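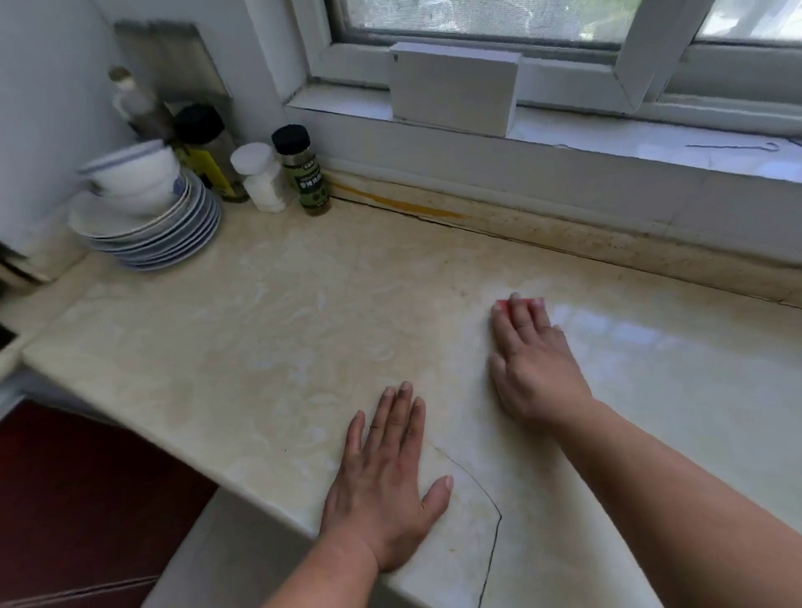 3. Data Collection and Annotation

3.1 Setting

The surface-wiping task was carried out as the second assignment of the Lilby student project, a one-term course in which each team defines a household task, records human demonstrations of it, and trains a policy on its own recordings. Teams were told to work in ordinary homes instead of the teaching lab. Our team chose wiping a stone-patterned counter by hand, a task with simple contact geometry and a goal state that is hard to specify. A clean counter with natural veining and a counter with a thin film of liquid can look nearly the same to a color-based classifier, and we expected this to be the main source of error.

Recordings were made from the head of the demonstrator, looking down at the hands. No wrist view was used. The course handbook permits a second fixed view, but our pilot sessions showed little gain from it once the forearms blocked the counter. The final set contains 96 demonstrations by 12 students. All sessions used for training were completed before the submission date of 17th October.

3.2 Task protocol

Each demonstration begins with both hands flat on the surface. The left hand gives support and stays palm-down. The right hand holds the wiping tool under the fingertips, so that most of the tool is hidden from the head view. Demonstrators were free to choose the direction and number of strokes. They were asked to keep the left hand out of the area being wiped and to end with both palms on the counter again.

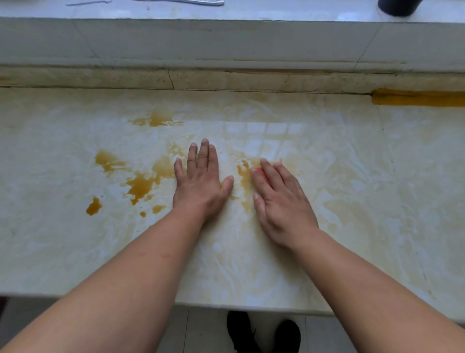 Figure 2. Head view of the counter with orange-brown spills. Both hands are palm-down; a red patch shows beneath the fingertips of the right hand, next to a smeared stain.

Three surface states were labeled: untouched, smeared, and clear. The smeared class was added after Raelene Katene, the course instructor, reviewed our first labels and noted that annotators disagreed most often on areas where liquid had been spread thin. With two classes, such areas were split almost at random. With three, the remaining disagreements fell mainly along the back seam, where old discoloration has a hue close to that of the spill. We therefore masked a narrow band along the seam and left it out of both training and scoring.

3.3 Annotation

From the recordings we drew 3,000 still frames for labeling. Frames were sampled evenly in time within each demonstration, with the first and last second dropped. Labeling was done in Vument, the annotation tool supplied with the course, using polygons for the surface states and a single box for each hand. Where the tool was covered by the fingers, annotators marked only the part that could be seen and set an occlusion flag.

Window reflections needed a separate rule.
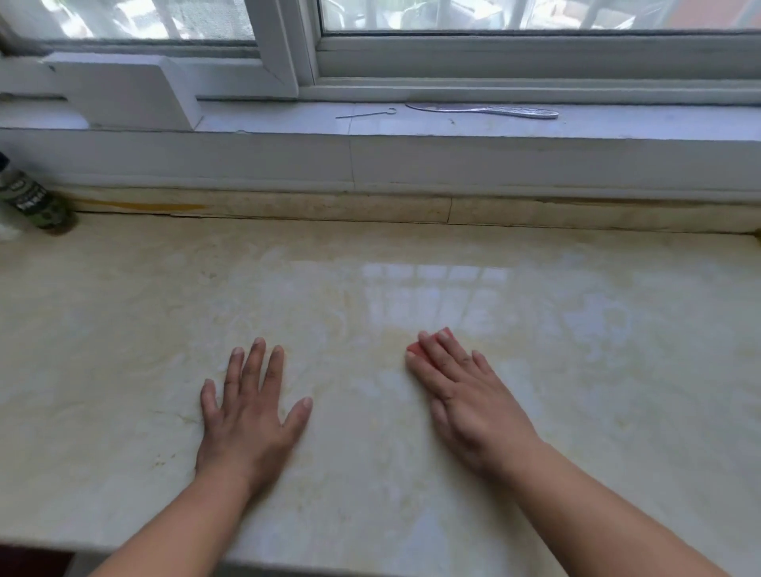 A polished surface returns the panes and bars as pale rectangles, and a model trained without any treatment of these regions tended to mark them as clear whatever lay under them. Annotators outlined each reflection as its own region and gave the surface state beneath it only when an edge of the spill could be followed through the glare. Otherwise the state was set to unknown. In total, 366 frames contained at least one unknown region. These frames were kept in the training set with the loss turned off inside the region, and removed from the test set.

3.4 Split

Frames were divided by demonstrator, so that no student appears in both training and test data. An earlier split by demonstration gave higher scores, but the model had learned cues from sleeves and hand shape that did not carry over to new people. The results in Section 4 use the split by demonstrator only. The Pitstead baseline, provided by the course staff, was retrained on the same split with its default settings and the same seam mask.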